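3. Product ratings and what buyers pay for

3.1 Setup
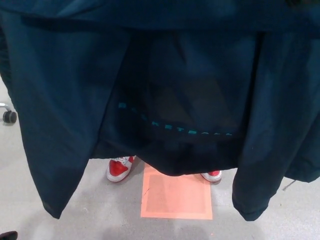 Figure 1. Dark navy garment, hanging open.

3.2 Data

Ratings come from the Drumard panel, prices from the Grimshaw listings. Both cover the same product lines, mostly outerwear, with a smaller set of bags and boots that we leave for Section 5. Drumard scores each item from 0 to 100 on warmth, stitching, weight, fit and care. Grimshaw gives the shelf price at the time of listing plus any markdown. We matched the two by style number. Where the style number was missing we matched by brand line and season, and threw out anything that still had two candidates.

After matching, 900 items. Seven of the brand lines had only one rated item each and were folded into a single "other" line. The listings file was pulled on July 16, 2022 and not refreshed afterward, so markdowns later that season are not in here. Glenys McPhee did the hand matching and kept the log of dropped items — available on request.

One problem with the Drumard scores. The panel changed its care test partway through. Older items were washed at a single setting, newer ones at whatever the label said. Scores for care are therefore not comparable across the two groups, and we add a dummy for test version in every model. An earlier draft did not do this and the care coefficient came out with the wrong sign.

3.3 Model

Log price on the five subscores, brand line dummies, test version dummy. Ordinary least squares to start with, standard errors clustered by brand line. We then run the same thing on the overall score alone, to see how much is lost when a buyer looks only at the headline number. The overall score is a weighted sum of the subscores but Drumard does not publish the weights. We backed them out by regression and the fit is close to exact for the newer items, less so for the older ones.

Weight enters twice, once as a subscore and once as measured ounces. These two are correlated, obviously. Dropping either one moves the other but leaves the rest alone. We keep both in the main table and report the single versions in the apendix.

3.4 First results

Stitching matters most for price. Warmth second. Fit is positive but small, and goes away once the brand dummies are in, which suggests that the brands known for good fit charge for the name and the fit together. Care does nothing at all. Either buyers do not know about it at the time of purchase or sellers do not expect them to pay for it, and our data can't tell these apart.

The overall score does a poor job by itself. Items within 10 points of each other can differ a lot in price, with no clear pattern by line. Part of it is the unequal weights: Drumard leans hard on care, the one subscore that prices ignore. Reweighting the overall score so that care drops out helps quite a bit.

Two lines behave oddly. Droder prices are nearly flat in every subscore — its best rated coat sells for about what its worst one does. Brirnuma is the reverse, very steep in stitching and nothing else. We reran everything without these two. Stitching gets smaller, warmth gets larger, order stays the same.

3.5 Markdowns

So far all prices are before markdown. Using the marked down price instead cuts the stitching effect and raises the noise. Items with low scores are not marked down more often, which we expected and did not find. What does predict a markdown is color and season. Fall items listed before October were rarely reduced. Odd colors were reduced early and often. Black, navy and gray hold their price longest, in every line with enough items to check.

We tried color as a control in the main model. Coded by hand from the listing text into dark, light and bright. Coders disagreed on a fair number of teals and dark greens; those went to dark. Adding color changes none of the subscore coefficients much, so the main table leaves it out.

A cutoff of 30 percent was used to separate ordinary markdowns from clearance. Moving the cutoff up or down does not change the findings above. Clearance items are kept in for all the before-markdown models and dropped here only, becuase their listed prices seem to be set by a different process and several were plainly typed in wrong.

3.6 Limits

Listings are not sales. We see what was asked and never what was paid, and no quantities. A coat that sat on the rack all season counts the same as one that sold out. Also, sellers can read the ratings too, and may set the price after seeing them. Section 4 takes this up using items listed before their rating came out.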